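Search this site
Search

Speaker notes: Dark hallways and what they cost us
Terngate housing evening, Feb 7, 2025

Slide 1. Say hello, mention the fire exits. I have 45 minutes, but stop at 27 and take questions.

Slide 2. Start with the problem. Most halls in the Wedau buildings have no window. Whatever daylight they get comes through the rooms, so it depends on who leaves a door open.

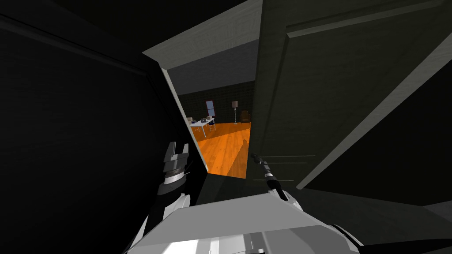
One tenant at the November meeting answered that she keeps every door shut in winter to hold the heat, and daylight comes second. Read her point out in full. It's a fair one, and the heating slide comes later.

Slide 3. Paint. A pale wall sends light further down a hall than a dark one. Flat paint hides dents, satin wipes clean. Pass the two sample cards around. Don't get into brands.

Slide 4. Doors and trim. Dark panels soak up light. Pale trim helps people find the edge of a doorway at night, older people most of all. 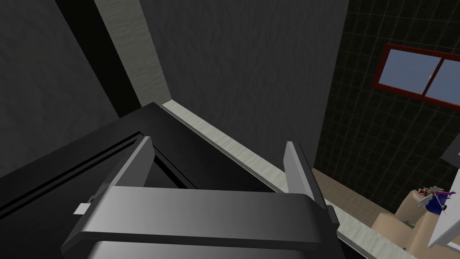 Wouldn't glass in the door do more than paint, the Distum office asked by email. Yes, but fire doors need rated glass, and the price goes up. Show the cost table here.

Slide 5. Lamps. Three small fittings beat one bright one. Skip the Gape hall survey if running late.

Slide 6. Questions. Leave the contact page up.

Comments

hallend: We painted ours off-white last year and now leave the lamp off until supper.

R.: Can you post the cost table? I couldn't read it from the back.

stair_b: Satin shows every roller mark. Go with eggshell.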